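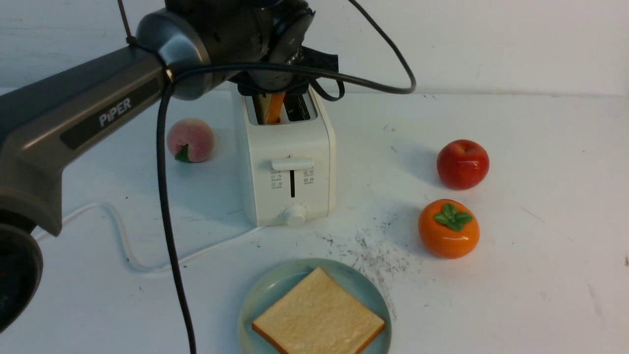

A white two-slot toaster on the white table, with a plate close by.

Toast mornings are back at Jikwood

Good news for early risers! The breakfast table at the Jikwood community rooms is up and running again, and I popped in at the start of April to see how it was going (and to eat, obviously).

Paora Pryor is looking after it this time round. Doors open at 8.15, bread and spreads are laid on, and you pay what you like into the tin. I had three slices with marmalade and could've managed a fourth. Paora tells me last spring's run got through 159 loaves, which sounds like a lot until you've seen the Pinto Lane walking group come through the door.

If you've got a spare jar of jam at home, drop it in at the Flovier Street entrance. Crunchy peanut butter is especially wanted – the smooth keeps getting left.

Search this site Search Go

Comments

Prakash Rodrigues
Is there gluten-free bread? My wife would love to come along.

badel33
Lovely to have this back. Smooth peanut butter is the better one though.

Paora P
Yes Prakash, just ask at the hatch, we keep it separate.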